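3.2 Collecting drawer demonstrations by remote control

We gathered 1,909 demonstrations in all, the bulk of them by remote control. Two operators, Saron Teshome and Adanech Shiferaw, drove the arm through Hukine, our teleoperation interface, which maps the motion of a hand-held controller onto the gripper one to one. Both operators had 20 practice runs before we kept anything. We were delighted by how quickly the motions became smooth!

The task family is simple to state: open one of three drawers in a rolling metal cabinet, or close it again, with small items resting on top (see Figure 4). The lowest drawer is the one we find most exciting. To reach its handle the arm has to fold well down toward the floor, and a good approach looks quite different from the one an operator would choose for the top drawer. A person does this by crouching a little and never thinks about it. The policy has to learn it from the demonstrations alone.

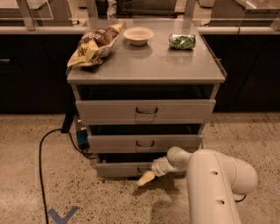 Figure 4. Gripper near the handle of the bottom drawer, with a snack bag, a bowl and a green package on top of the cabinet.

Operators were asked to slow down over the last stretch before contact and then pull in one steady motion. Early on we let them pause as long as they liked, and the policies trained on those runs learned to pause too — sometimes for good. Trimming the idle steps fixed almost 100 of the affected recordings, and we collected the rest again.

We also recorded 59 demonstrations by hand guiding, where the operator holds the wrist of the arm and moves it directly. These feel wonderfully natural to give, and the force on the handle is easier to judge. The drawback is that the operator's own arms show up in the camera view, so we use this set only for the comparison in Section 5.

All runs were stored in the Fisus format with joint positions, gripper state and the written instruction. A run was kept if the named drawer had reached its goal position and the other two had not moved.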